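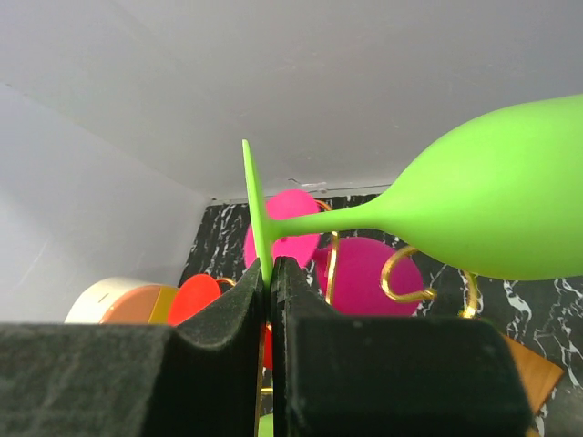
Camping glasses, and other things I've changed my mind about

I used to be a snob about taking proper glasses to the lake. Ildikó Pálfi and I once drove 967 km to Baltuvo with a box of her nan's crystal wrapped in tea towels, and we got there with two left (the cooler slid, we don't talk about it). So now it's unbreakable everything, in colours you can find in the grass after dark!

What I pack for the long weekend

Five glasses for six people, because somebody always drinks from their mug. One sharp knife. The ugly grey blanket. A jar of pickled beets, which I'll defend to anyone. Wool socks even in July – the dock at Baltuvo gets properly chilly once the sun drops behind the trees, and I'm always the first to complain. 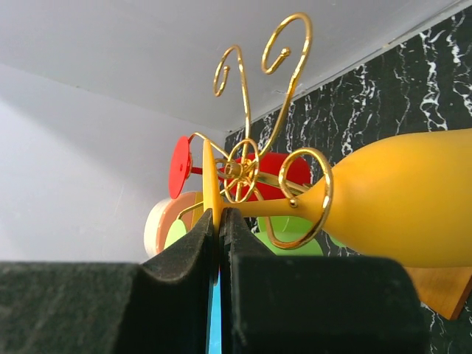 What we're drinking

Mostly a dry cider from Soltani, the little place past the gravel pit. It's fizzy and a bit sour and my favourite thing all summer. Ildikó brings her own elderflower stuff and is very mysterious about the recipe. I've asked five times now. More lemon than you'd think, that's all I've got out of her.
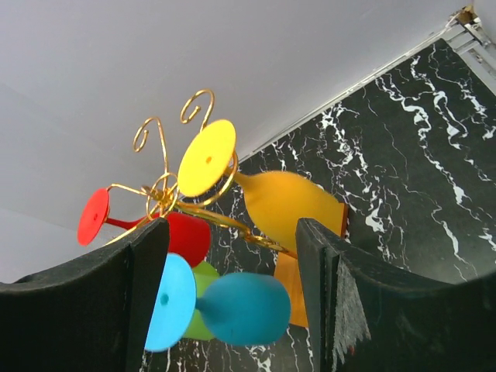
Five colours on the gold holder. I always want the green one.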